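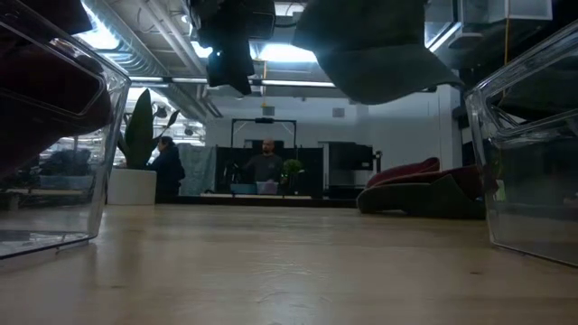 Cornance, de Athina Nikolaidis
Novela fantástica. Tapa blanda con solapas. Editorial Flerkon.

Disponible. Envío en 3 días laborables.

Ficha de la librería

La faja promete «la fantasía que leerán quienes no leen fantasía». Desconfiamos de esa frase por principio. Suele anunciar un libro que se avergüenza de sus dragones y los esconde hasta el último capítulo, y durante las primeras 100 páginas Cornance se comporta justo así: una notaria viaja a Unarance para tasar una herencia, discute con sus primos, cena mal. Lo mágico asoma en una cláusula del testamento y se vuelve a esconder.

A partir de la página 110 el libro pierde la vergüenza y mejora mucho. El río que exige peaje en recuerdos está bien pensado, tiene reglas y la autora las respeta, incluso cuando le complican la trama. El capítulo del molino es lo mejor que hemos leído del género este año. El final, en cambio, se resuelve con una profecía que nadie había mencionado, y eso no se lo perdonamos ni a los clásicos.

Sobre la traducción: Octavio Ledesma hace un trabajo sobrio, aunque deja sin verter los nombres de los oficios y remite a un glosario de 5 páginas colocado al final. Quien lea con prisa se va a enfadar.

La editorial la compara con la trilogía Ververidis. Tienen en común un mapa. Si busca batallas, pida la trilogía; si le gustan los pleitos familiares con algo raro debajo, quédese con esta.

Detalles
Autora: Athina Nikolaidis
Traducción: Octavio Ledesma
Ilustración del mapa: Heriberto Ospina
Encuadernación: rústica con solapas
Edad recomendada por la editorial: a partir de 14 años (nosotros diríamos 16, por aburrimiento, que no por contenido)

Existe una edición «de coleccionista» con cantos tintados y el mismo texto, erratas incluidas. La traemos solo por encargo y sin devolución.

Reseña actualizada el 22/12/2020.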